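Switching to cloth for everything

2022-05-20

We stopped buying paper towels last October. I said I would write about it after six months and it has been a bit longer than that, so these are my notes.

The reason was money first. I went through our bank statements in the fall and added up what we had spent on paper towels, napkins and wipes over the year. It came to $193. For a household of two that seemed like a lot to throw in the trash. We had a closet shelf full of old towels and worn-out T-shirts that we were holding on to for no purpose, so the cost of switching was close to nothing.

The first month was not good. I cut up too many T-shirts and did not hem any of them. The edges rolled, threads came off in the wash, and the dryer filter was full after every load. I ended up throwing away most of that first batch. What lasted were the pieces I cut from towels and left large. A rag the size of your hand is too small for most jobs. I now cut them so they fold in four and still cover my palm.

Knitted towels are a separate matter. They soak up more than the flat woven ones, and they take longer to dry, so I keep them for drying dishes and use the flat ones on the counter. They also stretch if you hang them by a corner. I fold mine over the oven rail. 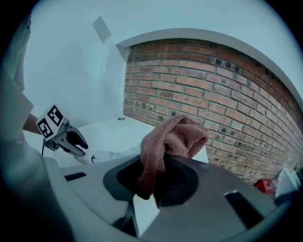
Noura Karam wrote to me after my last post to say that hers went stiff after a few months and stopped picking up water at all, and that the fix was to quit using fabric softener. I had the same trouble over the winter and had blamed our water. I left the softener out in February, ran the whole lot through a hot wash twice with only detergent, and they came back. We have not bought softener again.

Laundry is the question I get most. We do one extra load every week and a half, which is less than I expected. Used cloths go over the side of the utility sink until they are dry, then into a bucket with no lid. The lid was a mistake. With a lid on, the bucket smelled by the second day. Anything greasy gets a squirt of dish soap and sits for an hour before it goes in with the rest. Anything that touched raw chicken goes straight into the machine, and if the machine is not going to run that day I use newspaper for the job and throw it out.

I looked into buying proper cleaning cloths too. I tried a pack from Zastis, which were thin and left lint on the windows, and a pack from Plasero, which were fine but no better than what I cut myself. I would not pay for either again. Cotton is 100 percent of what is in the drawer now, apart from one synthetic cloth I keep for the bathroom mirror.

Color turned out to matter more than I thought it would. My husband could not remember which pile was for dishes and which was for floors, and I got tired of reminding him. We settled on light colors for the kitchen and dark for everything else. It does mean the kitchen ones show every coffee stain. I soak those overnight with washing soda when they get bad, and the rest of the time I leave them alone – a stained cloth cleans as well as a white one.
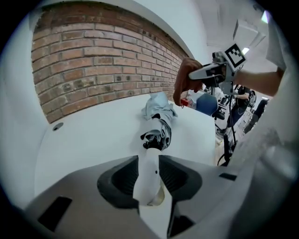 Leen Shboul asked in the comments whether guests mind, and whether we put out cloth napkins or keep a roll of paper in the cupboard for company. We put out cloth. One aunt folded hers up and set it back on the pile unused, but she does that with paper ones too. I do keep one roll under the sink for when the cat is sick.

I have not added up the savings properly, and I would need to take off something for the extra loads. I will do that in October when we have a full year. In the meantime I have started on the sheets. There is a torn fitted one in the closet that should make a good stack of napkins if I can get the sewing machine to stop skipping stitches.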